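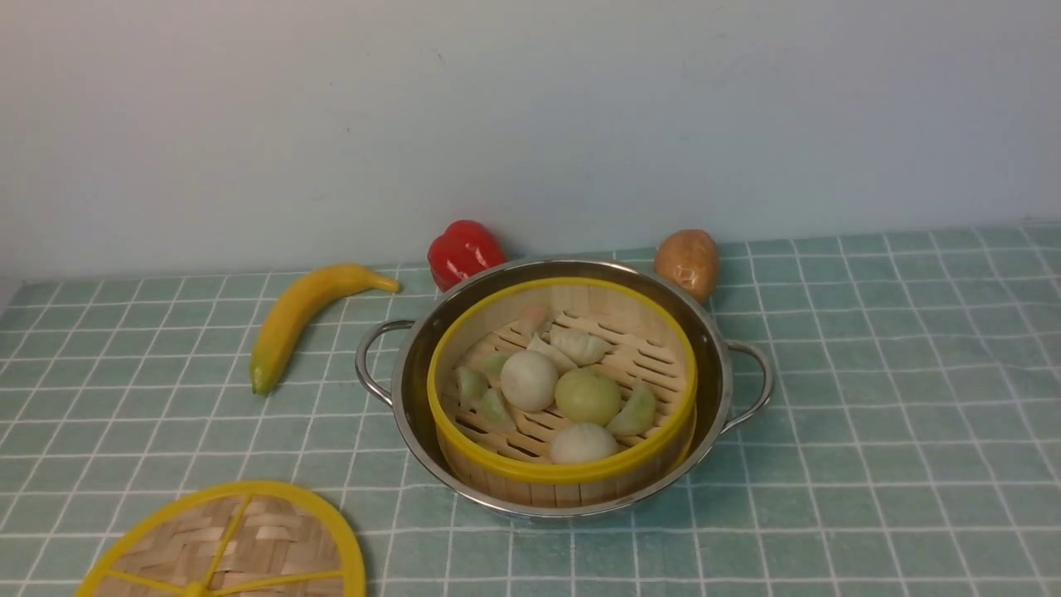
4. Limpeza do filtro e do painel

O exaustor de cozinha Stono 1368 avisa quando o filtro precisa de limpeza: a luz F pisca 8 vezes ao ligar. Em cozinhas onde se cozinha a vapor todos os dias, o aviso costuma aparecer mais cedo.

1. Desligue o exaustor e corte a corrente no quadro.
2. Empurre o fecho para trás e retire o filtro com as duas mãos.
3. Lave o filtro em água quente com detergente neutro. Não use lixívia.
4. Deixe secar por completo — de um dia para o outro, se possível — e volte a encaixá-lo.
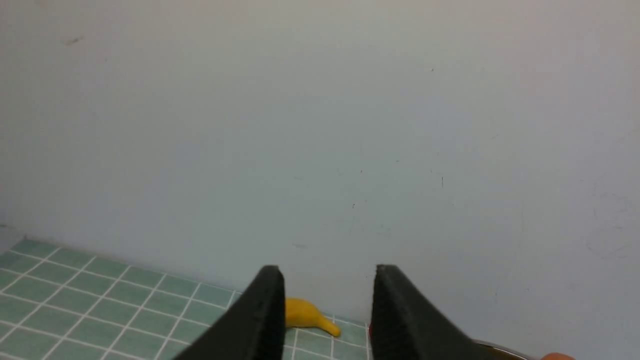
Fig. 7. Parede clara com pequenas marcas.

Nota: limpe a parede junto ao exaustor com um pano macio. Os esfregões deixam riscos na tinta mate.

5. Reposição do contador

1. Ligue a corrente e espere que o painel acenda.
2. Prima a tecla F até o visor mostrar 3000.
3. Solte a tecla. A contagem recomeça.

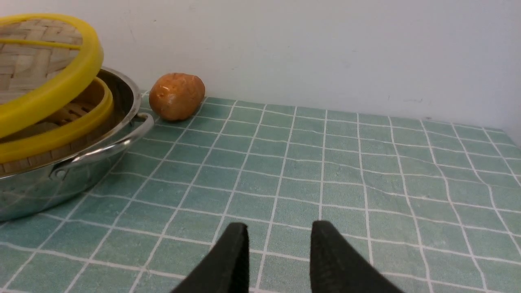
Se o visor mostrar E2, o filtro está mal encaixado. Retire-o e repita o passo 4 da secção anterior. Se o erro continuar, contacte a assistência Rorkdale, aberta também ao sábado de manhã.

Cuidado: não ligue o exaustor sem filtro. A gordura acumulada no motor não está coberta pela garantia.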